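Work and Automation, session 5 — handout
Cremilda Toledo

Read before the seminar: the Stanciu chapter, plus the shift interviews from Dadov (pack, pp. 3 onwards). Skip the appendix.

Carrying on from last time. We'd got as far as the difference between a job and a task. Firms buy machines for tasks, people lose or keep jobs. Most of the arguments you'll read mix the two up, incl. one of the set readings — see if you can spot which.

Dadov case, quick recap. Parts site, 187 staff on the floor when the Undine line went in. Management line: no redundancies. True on paper. But look what happened to the grades. Packers became "cell attendants", same pay, different day. Less lifting, more waiting, more being called over when something stops. Several said they were more tired than before, which suprised the managers and shouldn't have.
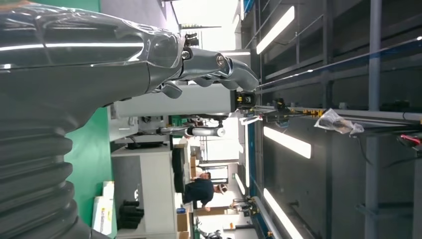

Who stands where is the question I want you to bring to every case. Old studies drew the worker at the bench and the machine as a box next to it. Doesn't work for a room like this one — arms and a metal hand up close, a person in a white cap further in, rails and beams overhead with kit fixed to them. Ask what someone working there has to keep an eye on. Ask too what might be keeping an eye on them: a camera put up to check parts can end up timing breaks, see Farkano, where the union only found out in March.

Three terms for the exam, learn them properly:

Residual work — whatever is left when the machine has had its share. Clearing jams, odd shapes, fetching.

Tacit skill — what people know and can't easily write down. Iolanda Honorato's interviews are best on this. Her older packers could hear a belt going wrong. After the changeover they wore ear defenders and that was that.

Deskilling — Careful. Some people at Dadov gained skills (fault codes, basic resets). Not paid for them though. Is that deskilling? Discuss.

Figures on the slide went by too fast, sorry: 1273 stoppages logged in the first quarter, 2528 in the second. Don't read it as the line getting worse. Logging went from by hand to automatic in between, so the two arent the same measure.

For next week: one page on a workplace you know. Who got asked before the change, who got told after. Bring it printed.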